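Spent the week at the Tristgate site learning how to record demonstrations for the arm. A few people asked what that involves, so I'm putting it in a thread. 1/

The short version: a person drives the robot through a task, the robot logs everything, and you do it again until you have a decent set. Then someone trains a model on the set and you find out what you did badly. 2/

The task we were given is called Pinto on the sheet. Green block, black ribbed rack, black tray. Pick the block up, move it across, let go cleanly. A child could do it in two seconds. My first attempt took 34. 3/
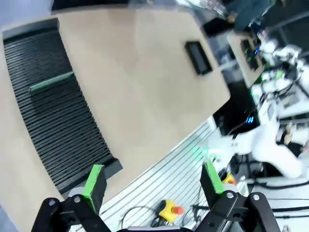
**Tristgate, October**

Green pads on the fingers, and you get to know them very well, as the wrist view is where you look for the last bit of every approach. Your eyes want to go to the arm itself. Mwende Nyaga, who was teaching us, kept telling me to stop looking at the arm. 4/

The wrist view tilts with the wrist. So if you roll the gripper to line up with something on the rack, the table goes round on your screen and "left" stops meaning what it did. I drove the wrong way more times than I'd like. By the second afternoon it had mostly gone. 5/

There are two ways of showing it. One is to take hold of the arm and push it through the motion with the motors slack. The other is remote control, where you hold a leader arm and the real one follows. We did both on the same task. 6/

By hand is easier to learn. You feel the weight and you feel it when a finger touches something. The trouble is that your own hands and sleeves end up in the recording, and the model may well learn that a sleeve is part of the job. 7/

Remote is slower to pick up and you feel nothing at all. You judge contact by eye. But the recording has the arm doing the work alone, so it's closer to what the model will see later. Most of what we kept was remote. 8/

Notes I made for myself on driving:

- Pause before you close the fingers. A short one, the same every time.
- Come down straight for the last few centimetres.
- If you miss, back off and try again. Don't shove the block along with a fingertip.
- Open fully before you lift away. 9/

On misses: I'd assumed we would bin every run with a mistake in it. Mwende keeps the ones where you miss and recover properly, with a tag on them. What she bins is dithering. If you hover for six seconds making up your mind, the model learns to hover too. 10/

I hover a lot. 11 of my runs on Monday went in the bin for it. 11/

The rack is harder than a flat table. A block lying flat on the ribs gives you one sort of grip, and a block at a slant across them gives you another. We were told to vary it and keep varying it, otherwise you end up with an arm that only knows one block in one spot. 12/

Same with the lighting, and with people standing nearby. We left the room as it was. Nundgate (the other site) had screens round the table for their first set and it worked nicely until they took the screens down. I'm told they re-recorded the lot. 13/

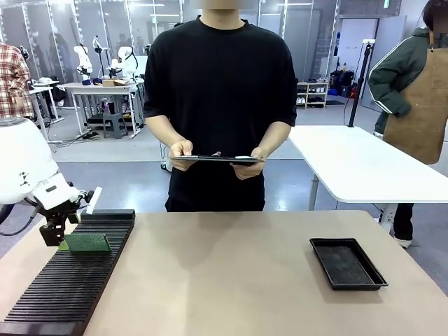 ### Kit and numbers, for those who asked

The logging software is Toren. It's all right. Start and stop are on a foot pedal, which I like. Naming the runs is still done by typing, and I've already mixed up two batches. 14/

The full set stands at 2,660 runs from everyone who has been through the course. My share of the kept ones is small. A good hour for me is 17 usable runs, and then my shoulders need a rest. 15/

Someone asked whether you need to be able to code. For this part, no. The best driver in our group used to ice cakes for a living. She was smoother than any of us by lunchtime on the first day. 16/

Someone else asked if it gets boring. Yes, a bit, after the second hour. You start rushing, and the rushed ones show up when you play them back. We swapped seats every 40 minutes, and I'd do it more often than that. 17/

Next is a two-arm task with a cloth, which I haven't tried. I'll add to this thread when I've had a go. 18/18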